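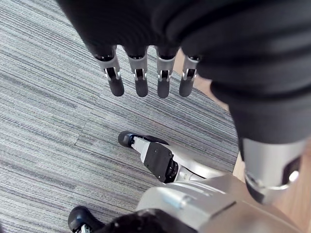 Demonstration teaching, in robotics, is the practice of showing a machine a task instead of writing out instructions for it. A person performs the task through the robot, either by pushing its limbs about or by steering them from a distance, and the robot's sensors record the result. A program is then trained on the recordings and asked to do likewise. The method is popular with people who have tried to describe in code how one opens a cupboard.

Methods

The older form is hand guiding, also called kinesthetic teaching. The motors are set to give way, and the teacher moves the arm through the motion while standing next to it. It needs little equipment. It also puts the teacher's sleeves in most of the recordings, and a robot with two arms and several fingers per hand soon asks for more hands than the teacher has.

Remote control, or teleoperation, gets around this. The operator wears gloves, holds a pair of controllers or moves a smaller copy of the arms, and the robot follows. Operators usually work from the robot's own cameras, one at the head and often one at each wrist. The wrist view is prized for the last few inches of a grasp and is otherwise a good way to study flooring.

Typical tasks

Office furniture is a favorite subject, being cheap, sturdy and already in the building. Cabinets get particular attention. 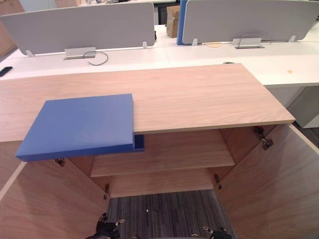
A door on concealed hinges swings along an arc that the gripper has to follow without pulling against it, and a flat box set down near an edge has to be let go at the right moment. Beginners tend to let go early. The Hestovska task list, a set of household and office chores used for practice, files both under "simple," a word it applies generously.

Recording

One attempt is called an episode. Short chores are often capped at 90 seconds, after which the operator gives up or is made to. The Pradisura cabinet collection holds 2626 episodes, of which 512 are marked as failures and kept on purpose, so that a program can learn what going wrong looks like. Operators at Ruangrit switch seats after 10 episodes — the arms do not tire, but shoulders do.

Criticism

The main complaint is that robots copy faithfully. An operator who pauses to think will produce a robot that pauses, with nothing on its mind. The Grumilent style guide for operators therefore asks for steady movement and forbids "decorative gestures," a rule with a history the guide leaves out.

A second complaint concerns range. A program trained on one cabinet may do poorly with the cabinet next to it, and opinion is divided on whether the cure is more demonstrations or more cabinets. Most groups collect both, storage permitting.

See also: Teleoperation; Imitation learning; Hinge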